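Household and Floor Chores Working Group
Minutes of the October meeting

Meeting opened at 10 a.m. on Friday in the back meeting room at Adari. Marthinus Shezi in the chair, Abdelghani El Ouafi taking notes. Members from Mokoena and Nekside attended. Apologies received from Cisura.

1. Minutes of the previous meeting

Accepted with one correction. Under item 4, "folding" should read "stacking." The Nekside trial was with food tubs and no cloth was involved.

2. Matters arising

The list of chores has been cut from 100 to 50 as agreed. Duplicates went first (wiping a counter and wiping a table are now one entry). Mokoena asked for emptying a dishwasher to go back on. Agreed, and dusting blinds comes off to make room.

The question of who pays for replacement gripper fingers is still open. Carried over.

3. Sorting small parts into trays

Marthinus introduced the item. Sorting by color into a divided tray was chosen as the stand-in for two jobs on the list: putting toys away at home, and returning mixed parts to bins at the end of a shift. Toy building blocks are cheap, everyone has handled them, and a lost one is no great matter. The two-arm cell is used for all of this work. 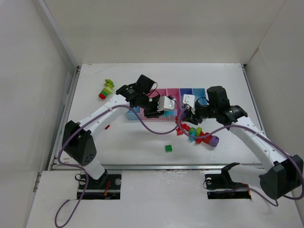
Abdelghani reported on the last series, 600 picks in total. Single blocks lying flat and apart from their neighbors are no longer a worry. Most of the trouble comes from blocks that are touching, blocks tipped on an edge, and blocks still joined together. A joined stack in mixed colors has no right compartment until it has been pulled apart, and pulling apart takes both arms. The arms can do it when an operator is driving them. Left to run alone they often carry the whole stack over and drop it in whichever compartment matches the top piece.

Mokoena asked whether that should be scored as a failure or a partial. There was some discussion. A parent would probably not care. A stockroom would, as one wrong part in a bin can stop a line further on. Agreed to score it as a failure on the shop-floor sheet and a partial on the household sheet.

Nekside asked about speed. Abdelghani said an adult clears the same table far faster and he does not expect that to change this year. Marthinus said speed matters less at home, where the job could run while people are out, but in that case the machine has to finish without help, and at present it does not do so often enough. A person standing by to free a stuck block may as well pick up the blocks.

4. What counts as done

Raised by Nekside. The sheet says "all parts in the correct compartment" and nothing further. Nekside wanted to know if a brick has to be the right way up, and whether anything that isn't a brick should be taken out.

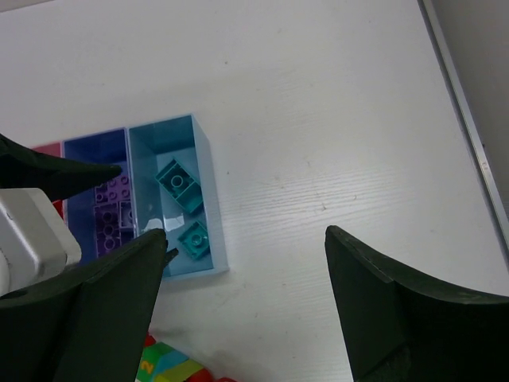

Marthinus was against adding orientation. Most people tip toys into a box and close the lid. Mokoena disagreed for the shop floor, where parts that feed a fixture have to face one way, and offered to write a separate line for it. Accepted – Mokoena to send wording before the next meeting.

On scraps and litter, it was agreed that a tray with bits of packaging in it is not finished work for a customer, whatever the color count says. The arms have no instruction covering anything other than blocks and leave it where it is. Abdelghani will add "foreign matter" as a box on the sheet, yes or no, with no effect on the score for now.

Nekside also asked for the compartment colors to be written out in full on the sheet. Two of their people had marked "blue" for both the dark and the light one. Agreed.

5. Other chores, short reports

Loading a washing machine: Cisura sent a written note. Loading is fair with towels and poor with anything that has straps. Nothing on unloading yet.

Restocking a shelf: Nekside reports steady work with boxes, poor with bags. They have stopped trying bags.

Clearing a table: no report.

6. Are we ready to say anything publicly

Adari has been asked for a short statement on whether machines can do chores yet. Marthinus read a draft. Mokoena thought it too cheerful and asked that "can tidy a playroom" be taken out, the tests having been done on a tabletop with white walls and good light. Changed to "can sort loose blocks on a table, with some help." Abdelghani wanted the word "help" explained, meaning a person resetting or driving the arms. Agreed, with Nekside abstaining.

7. Actions

Marthinus: revise the statement and circulate it.
Abdelghani: new score sheets, both versions.
Mokoena: wording on part orientation.
Nekside: send the tub stacking results.
Cisura: to be asked about unloading.

8. Any other business

Members are asked to bring their own cups. Meeting closed at 11:40.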